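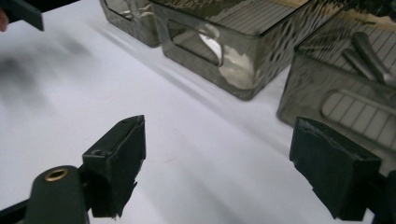
Closing the Tanner Street hall over the winter would leave older people in Mastow with nowhere to meet after dark, one resident told town council in June, and the people who would feel it most were the ones who no longer drive to Grudora. Other speakers at the meeting made the same point, and council has now backed away from the plan.

Councillors voted to extend the town's lease on the hall for another two years and to keep the building open through the colder months. The staff report had recommended shutting it for five months each winter to save on heating and snow clearing.

The hall is home to the Mastow service club, which has its supper meetings there, and to the noon lunch for seniors. It is also used by the Cotent Valley quilters, a beginners' line dancing class and the blood pressure clinic. All of them would have had to find other space from the first week of November.

According to the report, the hall ran $2,142 over its heating budget last winter. Staff put most of that down to the age of the furnace and to the north door, which doesn't seal properly and has been propped shut with a sandbag in windy weather. The report did not include a price for replacing the furnace. Council asked for one and expects to see it before the budget is drafted.

The service club offered to take over snow clearing on the front steps and the ramp if the building stayed open. The town will continue to plow the parking lot. The club also asked that its storage room be left out of any future rental agreement, and council agreed to that without discussion.

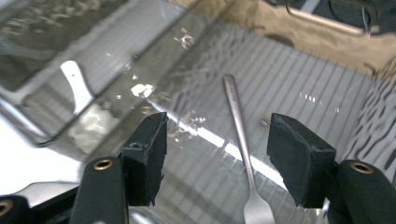 The seniors' lunch was the part of the debate that drew the most comment from the gallery. It is served at noon in the main room, with soup, sandwiches and a hot dish, and people are asked to pay what they can. Under the new agreement the town will supply the dishes and flatware, down to the stainless steel teaspoons, and groups that rent the kitchen will no longer need to bring their own. The kitchen must be left clean and the dishwasher emptied before the keys go back. Groups that don't do this will be charged a cleaning fee, to be set later in the year.

Councillors were divided on whether to move the lunch to the arena. Those in favour said the arena is already heated, has better parking and sits on the bus route. Those opposed said the upstairs room there is noisy during hockey practice, and the elevator was out of service for much of the spring. The idea was dropped, though staff were asked to keep the arena in mind as a backup if the furnace fails.

A petition to keep the hall open was handed in at the start of the meeting. It carried 200 signatures, gathered at the pharmacy, the library and the Grudora farmers' market. Several of the people who signed live outside town limits, and one councillor asked whether they should be counted. The mayor ruled that the petition would be received as presented.

There was also a short exchange on the sign over the front door, which still carries the name of the old township. The service club would like it kept. Council took no position and the sign will stay up for now. 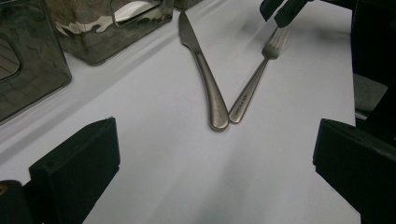
## What changes at the hall

Hours stay as they are until the new lease takes effect. After that the building will open at 8 a.m. on weekdays and close at 9 p.m., with weekend use by booking only. Evening bookings that run past closing will need approval from the town office ahead of time.

Rental rates for non-profit groups are frozen for the length of the lease. Private bookings, such as anniversaries and family reunions, will go up by a small amount still to be worked out. Groups with a standing booking keep their present time slot but must confirm it in writing with the town office. Forms are at the front counter.

The north door will be rehung before winter. During the work, people using the hall should come in by the Tanner Street entrance, where the ramp is. The small parking area behind the building will be closed while the crew is on site.

## Other council business

Council approved a request from the Cotent Valley fair board to close part of Tanner Street for the fair parade. The route is the same as last year's, ending at the ball diamond.

A motion to change the watering schedule for the flower beds at the cenotaph was sent back to staff. Councillors wanted to know whether the rain barrels behind the library could be used.

The next regular council meeting starts at 7 p.m. in the council chambers. The gallery is open to the public.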